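Posted by Konrad Czarnecka in Days Out, May
Last updated: 4.15 pm

We use cookies to remember your settings. Carry on reading if you're happy with that.

So I finally got myself to the open day at Femura, after missing it last year. It's up the hill past the Ovenden turn-off, and the car park was rammed by ten, so I left mine by the garden centre and walked (in the wrong shoes, obviously).

They were letting us round in groups of almost 40, which is far too many for those corridors! I ended up at the back behind a very tall man and missed most of the welcome talk. I did catch that the clearing-up project is called Besnard and that they'd logged 1,590 practice goes at it since the winter. My knees ached just hearing it.

The bit I'd come for was the two-armed robot that tidies a table. Our guide, a lovely softly spoken woman, said the hard part is that no two messes are alike — a cup on its side is a different problem from a cup standing up. I'd never thought about it, and I've been clearing tables for 39 years. 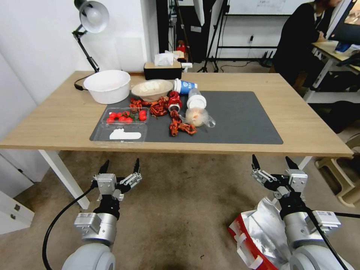
Both grippers open, and a tabletop of crayfish, tomatoes and tipped-over things to sort out.

I asked whether crayfish were harder than tomatoes and got a proper answer, all about claws snagging on each other. I could have stayed there all morning, but the next group was waiting. Tea afterwards was 3 pounds with a flapjack, and I had two flapjacks. I've put my name down for the evening talk as well, so more on that when I've been!

Get new posts by email. Enter your address to subscribe.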